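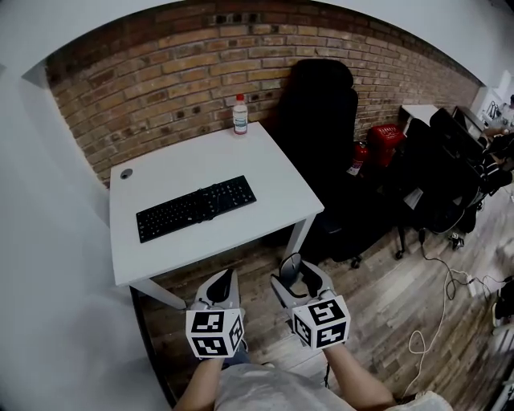
Text messages about an unpaid parcel fee - how do I stop them?

Asked by Rutilio Ponce in Phones and Internet

Since December I've been getting texts saying a parcel is being held and I owe a $2 redelivery fee. There's a link in each one. I haven't ordered anything. I've blocked every number but the next message always comes from a different one. I counted last night and I've had 86 of them.

My provider is Drimow, prepaid. I rang them and was told to "keep blocking". Is there anything else I can do, short of changing my number? I've had it 12 years and it's on everything. Also, my mother got the same text and tapped the link. She says she closed the page without typing anything. Does she need to do something?

3 answers

Abundio Ledesma
Change your number mate. Once you're on a list you're on it for good. I did it and haven't had one since.

Macario Camacho (marked as helpful)
You don't need to change your number. A few things to do, in this order.

Don't reply, even with STOP. That works for real businesses but with these it only shows the number is in use.

Turn on the spam filter in your messages app. On most phones it's in the settings of the app itself, under spam protection or unknown senders. It won't catch everything. Mine puts them in a separate folder and I empty it every so often.

Report them. Most messages apps have a "report junk" option when you delete. Ask Drimow as well whether they have a number you can forward scam texts to - the person who answers the general line may not know, so ask for the fraud or scams team.

Blocking is fine but don't bother doing it for each one. The numbers are usually faked, and sometimes they belong to an ordinary person who has no idea.

As for your mother, if she only opened the page and didn't enter a card number or password or install anything, she is probably all right. I'd still update her phone, check there are no apps on it she doesn't recognise, and keep an eye on her bank statement for a month or two. If she did type in card details, ring the bank straight away using the number on the back of the card.

Braulio Jaramillo
Agree with the above. I had the same parcel ones in Prandemstead, then they switched to unpaid tolls. The filter got rid of most of them. A couple still get through each week, usually around dinner time.

Comment from Rutilio Ponce
Thanks. Found the filter, it was switched off. Will ring Drimow again tomorrow and ask for the scams team.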